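**Open afternoon at Skyrme puts grippers in visitors' hands**

Thursday, April 8, 2021

Skyrme opened its workshop in Sollham to the public this week, and 93 people came through the doors over the course of one afternoon. The firm collects the hand movements that are used to teach robot arms household jobs, and most of the afternoon was given over to showing how that is done.

The work is carried out by people. An operator stands at a table with a gripper in each hand and does an ordinary task, such as moving a kettle or putting a sponge back in its place. The position of each gripper is recorded as it goes, and the recordings are later used to train a robot arm fitted with the same kind of fingers.

Parveen Jayasinghe, who runs the workshop, told visitors that a new operator needs up to 16 hours of practice before their recordings are good enough to keep. Beginners tend to squeeze too early and lift too fast, she said. They also talk with their hands, and with a gripper in each one this soon shows up in the data.

The kettle task drew the most questions. The operator has to take hold of a rounded shape with two curved fingers, and the black tape on the table marks out the working area.

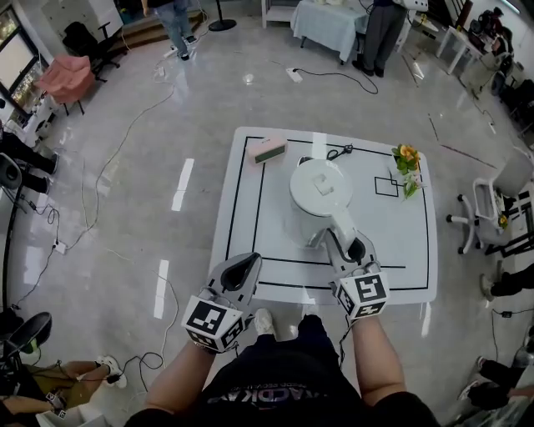 ## Questions from the floor

Several visitors wanted to know why the firm does not simply film people using their bare hands. Renu Dwivedi, an engineer at Skyrme, said that had been tried. A robot does not have five fingers, she said, and a person using their own hand will do things that the machine cannot copy. With the grippers, the operator has to find a way that will also work for the arm.

The square black-and-white patterns on the grippers were another talking point. Dwivedi explained that cameras use them to work out where each gripper is and which way it is turned. If a sleeve or an elbow covers the pattern for too long, the recording is thrown away.

Orsolya Antal, who teaches design and technology in Lodov, asked whether the objects had to be the same every time. They do not. The workshop keeps 81 household items on its list, and the position of each one on the table is changed between recordings so that the robot does not learn a single fixed layout.

There was also a question about jobs. Jayasinghe said the firm employs more people now than it did in December, most of them part-time operators, but that she could not say what the work would look like in five years. One man asked if a robot would be ironing his shirts by then. She said she would not put money on it.

## Trying it out

Visitors could put their names down for a turn with the grippers. Nidia Rengifo, from Sollham, said they were easy enough to hold but that judging distance was hard. "You know where your own fingers end," she said. "With these you have to keep looking." 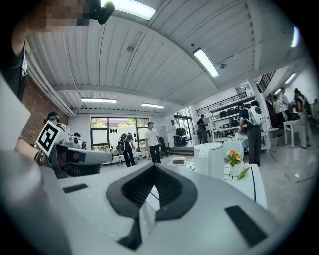
*Grippers in use at the Skyrme open afternoon in Sollham.*

The recordings made by visitors will not be used for training. Yesenia Apaza, who looks after bookings, said they were deleted at the end of the session, as the sign-up form had promised.

Skyrme has so far gathered 222 hours of finished recordings for its current project, called Drernano, which covers kitchen and desk tasks. Folding and other work with cloth will come later, Dwivedi said, because soft things change shape each time they are picked up and the present method does not record that well.

A second open afternoon is planned, with places again free of charge. School groups should contact Apaza in advance, as only a small number of people can stand safely at each table. Children under 12 will need an adult with them, and long sleeves should be rolled up before using the grippers.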